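Learning to glue up boards

18 June 2021

I have been meaning to write up the chopping boards since Easter, when I finished the third one and gave it to my sister. She uses it for bread. The first one split along the joint after a fortnight and the second has a bow in it, so hers is the only one I would let out of the house.

I started because of a tree. The council took down a sycamore at the end of our road and the man with the saw let me have two lengths of it if I moved them myself that afternoon. They sat under a tarpaulin behind the shed for far too long and one of them went grey all the way through. The other I took to the sawmill at Cendemholm, where they cut it into slabs for £5 a cut and told me to come back in a year for the kiln. I did not wait a year. That was the first board, the one that split.

After that I bought my wood. The yard sells offcuts by weight on Saturday mornings, mostly maple, ash and beech, and if you get there before ten you can find pieces long enough to be useful. I look for straight edges first and nice grain second. It took me a while to get those the right way round. I have a shelf of very pretty short bits that will never be anything.

Getting the edges square

Most of the work in a glued board is in the edges. If two planks meet with no light showing between them, the glue does its job and you hardly need the clamps. If there is a gap, you can wind the clamps as tight as you like and it will close up for a day and then open again. I found this out with board one.

I don't own a planer. I do the edges by hand with my grandfather's old plane, which I had sharpened properly for the first time last winter. Oana Căpraru, who taught the evening class I went to before everything shut, showed us how to put both planks in the vice together, folded like a book, and plane the two edges at once. Any lean in one is then matched by the other when you open them out. I have used that on every joint since and it works even when my planing is poor.

Glue and clamps

I use ordinary white wood glue, the waterproof sort. A thin coat on both edges, rub them together until they start to grab, then clamps. Three clamps for a board of this size, two below and one above, so that it doesn't pull into a curve. I only had two when I made the second board. I put both on top and you can rock it with one finger.

Wipe the squeezed-out glue off after half an hour with a plastic scraper. If you leave it until morning it takes bits of wood with it.

I leave mine overnight in the kitchen and not in the shed. The shed drops to a few degrees even in spring and the glue goes chalky.

Sanding

This is the dull part. I begin at 80 grit, go to 120 and finish at 200 or so, whatever the packet says nearest to that. Between the last two I wet the surface with a cloth and let it dry, which lifts the fibres, and then take them off again. My arms ache for two days. I have thought about buying a machine, and I might if I make any more for other people.

You only find out what the grain is like once you get to the finer paper. Straight pieces stay straight, but some maple has a ripple in it that doesn't show at all when it is rough from the saw. I now wet a corner with my thumb at the yard before I pay. With a glued board you can end up with wavy figure in one plank and fine straight lines in the next, and the joins between them quite faint.
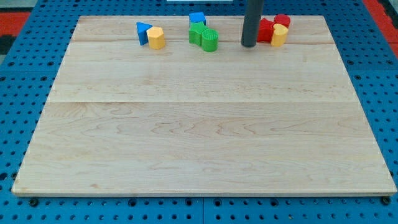

Oiling

I put on three coats of food-safe mineral oil, a day apart. Pour it on, spread it with an old T-shirt, leave it twenty minutes and wipe off what hasn't gone in. The end grain drinks far more than the rest, so I do the ends twice each time.

My sister was told to oil hers once a month and has done it once. It still looks fine. I have enough ash left for one more, which will be for us, and then the bench is needed for the back gate.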